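Table clearing, Dardale kitchen
posted by Noeline, 2024-03-10

Quick one tonight, sorry for the short captions. Snack table pics — cutlery, cup, basket, the usual. Bigger versions if you ask Alina.

1. Knife and fork side by side, steel cup, white basket

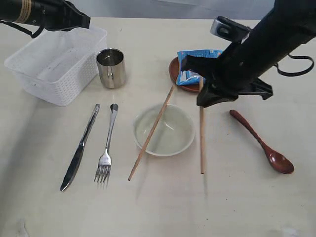
Where do the baskets go once they're full?
On the cart by the sink, up to 3 at a time. Yusri takes them from there.

Same cream table again. Bowls go in first, then anything long. Packets last, and only if they're unopend. Half eaten ones go in the trash, please — we had ants in July.

2. White bowl in the basket, long metal utensil sticking out, blue snack bag still on the table
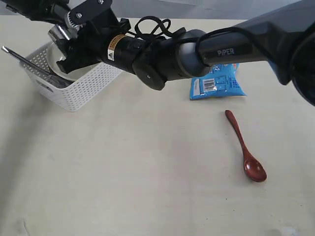
Still to come

Drawer pics from Hannelore. Shelf lables too, when the printer's back. Send yours to me or Alina, 8 max per person.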